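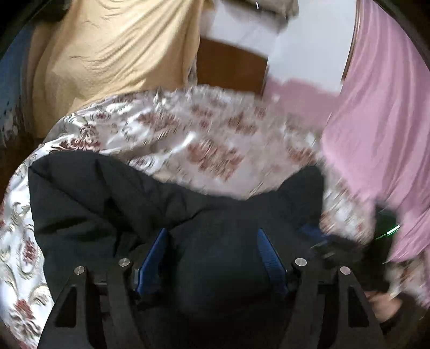
Malte Oltmanns

Laundry folding, May 16, 2024

Every folding guide starts with a flat shirt on a bare table. I doubt many people own that table. We used a bed with a shiny floral spread and a black garment, crumpled. Creases like these don't shake out as fast as the guides claim.
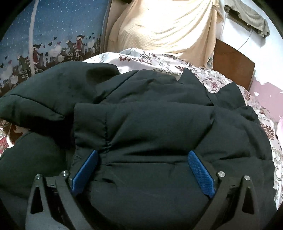

Kakton Home Practice Club

Seams are supposed to show you where to fold. On black padded fabric, with a puckered one running into a long horizontal one – I'm not convinced. Jana Kohlhase says 15 folds is plenty. I'd like to see it.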